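Home Products Textile Handling Service Downloads Contact

Grukier FH-6 Fabric Handling Station

The FH-6 is a bench-side handling station for flat textiles. It picks up, spreads and turns single pieces of cloth at a finishing or inspection bench, and hands them to the person working there. It is sold to commercial laundries, linen rental plants and small cut-and-sew shops that process mixed goods in short runs.

The station does not replace a large-piece feeder. It is meant for the work that feeders handle badly: fleece, brushed cotton, lined covers, blankets with bound edges, and pieces that arrive crumpled from a cart.

Scope of supply

Arm with two-finger gripper and wrist camera
Floor pedestal with leveling feet
Control cabinet and operator panel
Foot switch for hold and release
Two sets of finger pads, ribbed
Calibration sheet and storage case

Tables are not included. The arm can be set up at an existing bench if the top is flat and fixed to the floor or wall. Wood, coated board and steel are all suitable. Splinters and raised screw heads must be removed first, as they snag knit goods and cause false readings at the wrist.

Gripper

The fingers are matte black and taper toward the tip so they can get under a fold without lifting the layer below it. The inner faces carry fine parallel ridges. Grip force is set by fabric class at the panel and can be changed by the operator within the limits stored by the supervisor.

Lint and loose fiber collect on the finger tips when napped fabrics are run. Wipe the tips with a dry cloth at each break. Do not use compressed air near the wrist camera. Pads are a wear part and should be replaced when the ridges can no longer be felt with a fingernail.

Approach and pickup

Pickup is done in four steps. The operator can stop at any step with the foot switch and carry on by hand.

1. Locate. The wrist camera looks for a fold, a seam or a free edge. On light fabrics the contrast between the cloth and the bench top helps, and a dark bench is recommended for white goods.

2. Approach. The fingers stay open and come in over the cloth. Broad, shallow creases can be left as they are. Tight gathers should be shaken out by the operator before the step is released – the station will try them, but the cycle is longer.
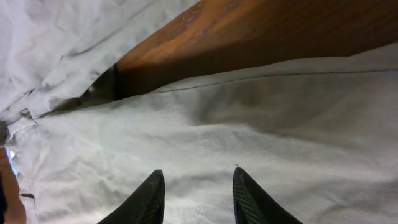

3. Close. The fingers close on a single layer. If the measured thickness is more than the class allows, they open again and the arm backs off by the set distance.

4. Lift and spread. The piece is raised and drawn across the bench at the speed stored for its class. The operator takes the leading edge or lets the arm finish the pass.

Effect on bench work

In a hand-fed line, the person at the bench lifts, shakes and spreads every piece before looking at it. With the FH-6, lifting and first spreading move to the arm. The operator checks for stains, open seams and worn binding, decides on repair or reject, and folds.

Plants should plan for this change before the station arrives. Inspection takes more concentration than spreading, and a shift made up only of inspection is tiring in a different way. We recommend rotating operators between the bench and the cart area, and keeping one bench on the line fully manual for goods outside the stored classes.

The first station at the Retholm plant went into use in May. Line supervisor Snežana Kos had the foot switch moved to the left side of the bench after the first week, and the left-hand position is now offered as a standard option. She also asked that piece counts be shown by bench and not by operator. This is the factory setting on all current units.

Training takes 6 hours per operator, at the customer's own bench and with the customer's own goods. Supervisors receive a further session on fabric classes and force limits.

Technical data

Stored fabric classes: 16
Reach from pedestal center: 600 mm
Finger opening, maximum: 80 mm
Operator panel languages: set at order
Mounting: floor pedestal

Options

Kislow pad set, smooth, for satin and coated fabrics
Camargo bench light, for use where overhead lighting is uneven
Left-hand foot switch
Extended pedestal for standing-height benches

The bench light should be mounted above the work and slightly to one side. Light from directly above flattens the shading in the cloth, and fold detection becomes slower on pale goods.

Ordering

Please state bench height, bench material, the main fabric types and the side from which the cart arrives. Sample pieces may be sent ahead for class setup, unwashed goods excepted. They are returned with the station.

Data sheet revised 22 Mar 2025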